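Tolta Blue Marking Tape, four-roll pack
Posted 2019-09-03
Bought from: Gerell, order code 1343

I wanted a tape that would mark out sections on a work table, stay down through daily use, and come off later without taking the finish with it. The Tolta pack was $23 at Gerell. The Kokkonen tape I used before cost less, but it left a sticky strip that took most of an evening to scrub off.

Each roll is marked 200 feet. A table uses very little of that, so the pack will last a long time.

Laying it down

The tape comes off the roll evenly and tears by hand, although a torn end is never quite square. I cut the ends with scissors where they would show. It has no stretch to speak of. Long runs go down straight if you fix one end, pull the strip tight and lower it in one go. If you press it down a few inches at a time it starts to wander, and you have to lift it and start over. It can be lifted and put back once. After the second try the glue picks up dust and the edges are weak.

Wipe the table first and let it dry. I skipped that on my first line and had to redo it.

Where two strips cross you get a double thickness. A plate slides over it with a small bump. A cutting board that lands on a crossing may rock a little, so plan the grid with the board in mind and keep the crossings out from under it.

Color

The blue is strong and easy to see from across the room. Anyone wanting something discreet should look elsewhere. I find it useful when several things are out at once, with the board in one section and the plate in the next.

Wear

Flat stretches have held up well. The weak point is the edge of the strip in places that get wiped often. Crumbs collect along it, and once the edge starts to lift a cloth will catch on it. Pressing it down with a thumbnail helps for a day or two. I replace a piece when it gets to that stage.

Removal

I pulled up a strip that had been down since December. It came away in one piece when pulled slowly and at a low angle. Pulled fast, it split lengthwise. There was no residue on the table. I also tried a short piece on a painted Zellen shelf and it took a fleck of paint with it, so test it somewhere hidden first.

Would I buy it again

Yes, for tables. For paint work I would want something with less grip. The cardboard cores on two of the rolls arrived crushed, and they still unrolled without trouble.

Four stars.

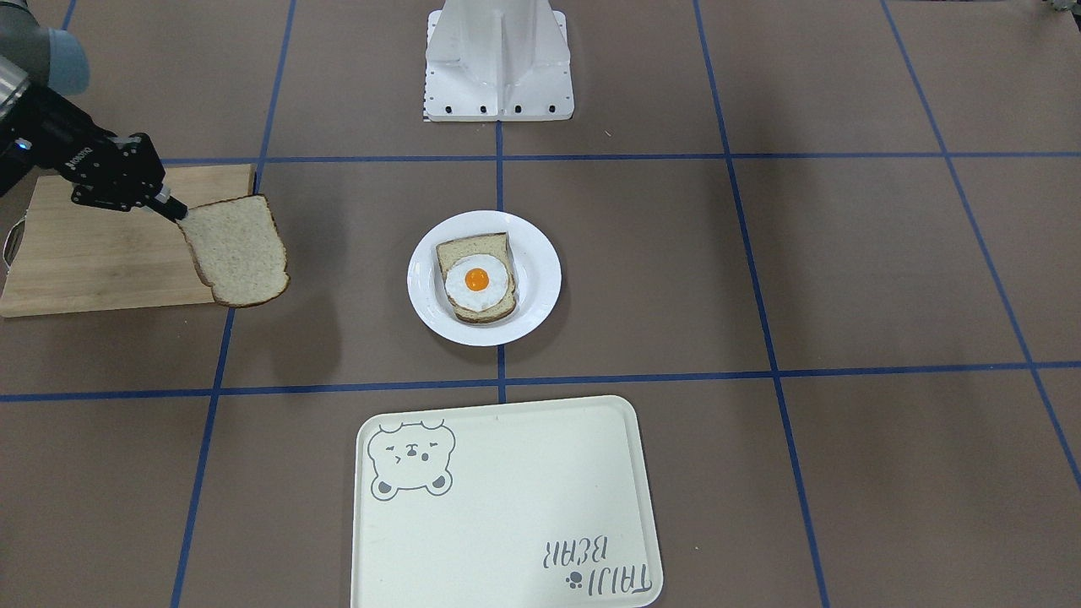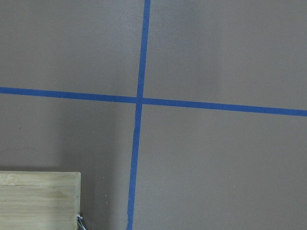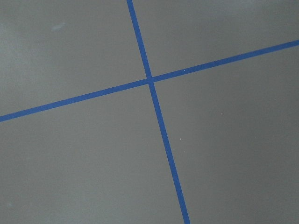 Blue tape lines in use. The cutting board and bread are in the first photo; the other two show crossings up close.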